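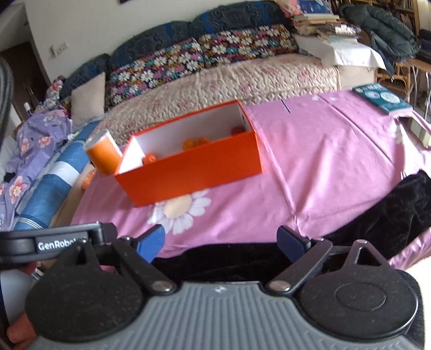

Casual wanted for Yule, our gift and homewares shop - November through to Christmas eve, maybe longer if it works out. Till, restocking, wrapping at the back counter when its busy. You'll also dress tables for display, so an eye for colour helps. Pink cloth with the big white daisy, black velvet over one side - that sort of thing. Not fussy about style, just needs to look cared for.

**Hours:** 19 a week, up to 30 in the last fortnight. Saturdays a must.

**Pay:** award rate plus casual loading, paid fortnightly.

**You:** 18 or over, fine on your feet, can lift a box of crockery. Retail experience good, not esential.

Resume and two referees to Sânziana Ursu, in store or by email. Trial shift is paid. No agencies please.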